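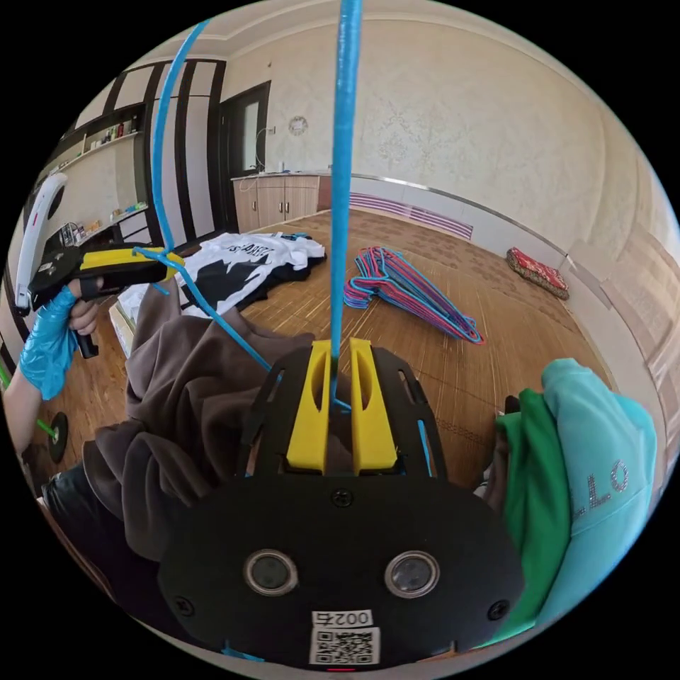 Desde Ralau objetan que el campo `estado` no sirve de mucho si no distingue entre una prenda sin etiqueta y una prenda con la etiqueta arrancada, y piden separarlo en dos valores. La petición se acepta para la próxima revisión. Hasta entonces, ambos casos se registran como `sin_etiqueta` y el detalle va en `notas`.

Última actualización: 3 de septiembre de 2026
Tiempo de lectura: 2 min

# Gresent: inventario de ropa y etiquetado

Gresent es un registro tabular de prendas de segunda mano clasificadas y etiquetadas sobre el suelo, sin mesa de trabajo. Incluye sudaderas, camisetas, pantalones y prendas vaqueras. No incluye calzado ni ropa interior.

## Contenido

- `prendas.csv`: 2.528 filas, una por prenda.
- `lotes.csv`: 166 filas, una por lote.
- `categorias.csv`: 7 categorías de primer nivel.
- `notas/`: observaciones en texto plano, por lote.

Codificación UTF-8, separador punto y coma, decimales con coma. Las celdas vacías indican dato no recogido. El cero no se usa como valor ausente.

## Campos de `prendas.csv`

`id_prenda`: entero, único en todo el registro.
`id_lote`: remite a `lotes.csv`.
`categoria`: código de `categorias.csv`.
`color_base`: color dominante del tejido. Los estampados no cuentan.
`decoracion`: `ninguna`, `impresa`, `bordada`, `pedreria` u `otra`.
`texto`: transcripción de lo legible con la prenda tal como está doblada. Si un pliegue tapa parte de una palabra, se transcribe solo la parte visible, sin completarla.
`estado`: `etiquetada`, `sin_etiqueta` o `apartada`.
`percha`: `si` o `no`.

## Procedimiento

1. Extender la esterilla y depositar el lote a un lado.
2. Separar las perchas de alambre. Se dejan juntas; no se ordenan por color.
3. Comprobar costuras, puños y bolsillos.
4. Fijar la etiqueta con la pistola de etiquetar: costura lateral en camisetas, costura interior del cuello en sudaderas, trabilla en pantalones.
5. Doblar y apilar. Las prendas con pedrería van encima de la pila, con la decoración hacia arriba.

La aguja de la pistola no debe atravesar el tejido fuera de la costura. En punto fino se usa aguja fina. Los guantes desechables se cambian con cada lote.

## Limitaciones conocidas

El color se anotó a simple vista. Verde, verde azulado y azul claro se confunden en los lotes antiguos, y `color_base` no es fiable para separar esos tonos.

Los lotes de junio se etiquetaron con la tabla de categorías de Skeretti, que agrupaba sudaderas con y sin capucha. Se han convertido a la tabla actual, pero en 2 lotes no fue posible recuperar la distinción y figuran como `sudadera_nd`.

El peso por lote procede de Frerichs y no se ha vuelto a medir. Incluye perchas.

## Cambios

Se añade `percha`. Se elimina `talla_estimada`, con demasiadas celdas vacías. Los identificadores no cambian.

Este sitio utiliza cookies propias y de terceros. Aceptar | Rechazar | Configurar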